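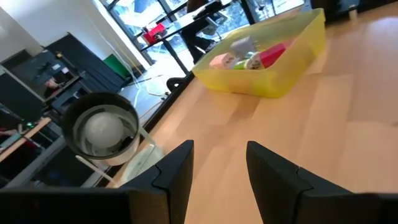
Cahier d'atelier – dimanche 5 mars 2023

Oui, un dimanche, je sais. Mais l'atelier est calme, Tài n'a pas besoin du poste, et je voulais mettre au propre mes notes de la semaine avant que tout se mélange dans ma tête. Donc : le tri en bac, toujours le tri en bac. Table en bois, bac jaune translucide, des petites pièces de couleur dedans (rose, rouge, vert, la blanche cylindrique avec le motif imprimé), et la balle blanche dans la marmite noire.

Réglages du jour. Pince ouverte au départ, approche plus lente qu'en décembre, et je garde la vue depuis le poignet comme vue principale. Le bloc rouge penché m'embête : selon l'inclinaison, un doigt vient toucher la paroi du bac avant la pièce. J'ai fait 19 essais, 7 ratés, presque tous sur lui. Le rose, aucun souci. À revoir aussi, les couleurs à travers le plastique jaune, un peu éteintes, et je me demande si ça ne perturbe pas la reconnaissance quand le bac est en biais. Kátia pense que c'est surtout le jour qui entre par la baie vitrée. On essaiera avec le store, mardi si possible.

Bon, et puis il y a l'autre sujet, celui dont on parle à la machine à café et qu'il faut bien écrire quelque part. Depuis que Priroton a pris deux cellules pour la préparation des coffrets, Alcides ne fait quasiment plus de tri à la main. Il en faisait plus de 1000 par semaine, des coffrets ! Il m'a dit jeudi que ses poignets allaient mieux et qu'il s'ennuyait, les deux dans la même phrase. Maintenant il surveille, il débloque, il remet le bac droit quand la cellule se fige, et surtout il attend. L'attente, on ne l'avait mise dans aucun de nos calculs. Je m'en veux un peu, j'avais promis un travail « plus intéressant » à toute l'équipe pendant la réunion de lancement, et pour lui je ne vois pas encore en quoi.

Leonie, par contre, s'est jetée dessus. Elle a repris toute seule les consignes de reprise après arrêt (version précédente : illisible, c'était la mienne) et elle corrige les positions de prise mieux que moi. Sauf que sa fiche de poste n'a pas bougé, et sa paie non plus. J'en ai parlé à Maiara, qui remonte ça côté Priroton. À relancer, je note ici pour ne pas oublier.

Autre remarque d'Alcides que je garde : à la main, il voyait tout de suite une pièce abîmée et il l'écartait sans y penser. La cellule, elle, la prend et la range. On a retrouvé 294 coffrets à rouvrir à cause de ça, et devinez qui les a rouverts. Il voudrait un bac de rebut à portée de main et le droit d'arrêter la cellule sans remplir le formulaire. Pour le bac c'est oui, je m'en occupe. Pour le formulaire il faut voir avec Tài.

À faire :
– reprendre l'angle d'approche pour le bloc rouge, doigts un peu moins ouverts
– même série avec le store baissé
– demander à Alcides de venir une demi-journée au banc, il connaît les pièces mieux que nous tous
– relancer Maiara pour la fiche de poste de Leonie
– racheter du café (Kátia, c'est ton tour !)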